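Workshop > Tips > Recording Sessions

Search tips Enter keyword Go

Getting good examples at the bench

If you have been asked to put in a few hours recording examples for the Grorkis arm, welcome, and do put the kettle on first. It is slower work than you might expect, and it goes far better when you are comfortable and have cleared a bit of room. What follows is what we have picked up at the Restitz bench over the last 462 recordings, most of them on old desktop computers, and I have tried to keep it in plain words.

Unplug the computer at the wall and take the mains lead right out before it comes anywhere near the bench. Leave the power supply itself shut, always. We only ever ask the arm to take one out whole, and nobody needs to see the inside of it.

Decide what the example is before you press record. "Reach the power supply" is one example. "Reach it, lift it out and set it on the mat" is a different one, and the two want different names in the list. When I started I used to muddle them together, and I spent a very long January afternoon sorting them out again with a cold cup of tea beside me.

Go in slowly, and come at the part from a slightly different side each time. If every example starts from the same spot, the Maldonado software learns that one spot beautifully and is lost as soon as the case is turned a little. I shift the case by a hand's width between goes, and every so often I leave it at a proper slant. 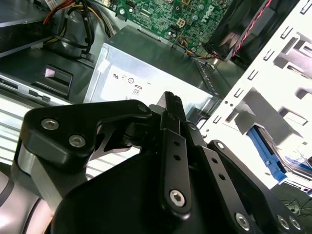 Fingertips together in front of the power supply, with the case open.

Cables deserve a paragraph of their own. It is tempting to tie everything back so the arm has a clear run, and for your first few goes by all means do. After that, let the bundles hang as they like — real machines are full of loops and stray wires, and the examples ought to be too. Watch for thin wires slipping between the fingers, though, and stop if one starts to pull.

Mind the lamp as well. Bare metal throws back a lot of light and small print on labels washes out very easily. A sheet of baking parchment clipped well clear of a cool LED bulb softens things nicely (never do this with an old hot bulb, please). I don't fuss about shadows, and I move the lamp every ten goes or so to get a few new ones.

Keep your mistakes! If you bump a bracket or miss the part, back away calmly, try again and mark the recording as "recovered". Those are some of the most useful ones we have. The only recordings I throw out are those where I wandered off halfway, or where the arm was stopped with the red button.

Lastly, write your notes straight after each go, while you still remember it. Ours live in a Dumlow notebook with the recording number, the make of computer and a word or two on how it went. Have a proper rest every half hour, as tired hands on the controls make for jerky examples, and check the finger screws before you sit down again.

Contact the workshop | © Restitz, January 2025 | Back to top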